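# Unit 6: Can a machine clear the table yet?

Course notes, Nadine Zein. Read before the November lab.

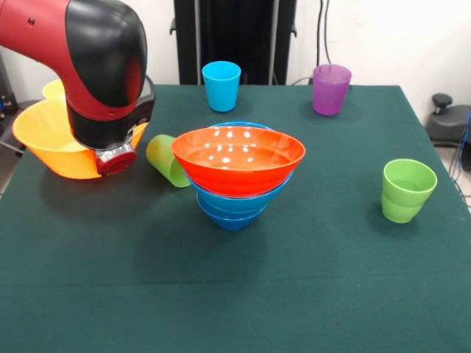
Most people who have never worked with robots guess that tidying dishes is an easy job. A child of four can nest bowls. For a single arm it is still a fair test, and we use it all term.

**What makes it hard**

- A nested bowl hides most of the one under it. The camera may get a thin strip of rim to work from.
- Clear plastic cups let the background through, so depth readings on them are poor.
- A cup on its side can roll when touched. It also needs a different grasp from one that is standing.
- A bowl held by its side comes up tilted. The arm has to level it before it can go on a stack.
- Errors add up. If one bowl sits off center, the next one sits worse.

**Where things stand**

Ruba Dabbas ran the stacking task on the Praltel setup last year. Out of 270 attempts, 120 ended with every bowl nested and no help from a person. Most failures came at the grasp. Her full log has 3114 entries and is in the course folder; you only need the summary sheet.

Shop-floor work is further along. The Bradmont line packs one size of tray all day, and each tray arrives in the same place, facing the same way. A kitchen table gives you none of that. When you read that a robot "can do dishes," check whether the items were laid out for it first, and whether anyone stepped in.

**For the lab**

1. Read the Khasawneh chapter on grasp planning. Skip the proofs.
2. Write down what you would count as a finished table before you see any results.
3. Pick one failure from the summary sheet and say which step caused it.

Hand in one page. Diagrams by hand are fine.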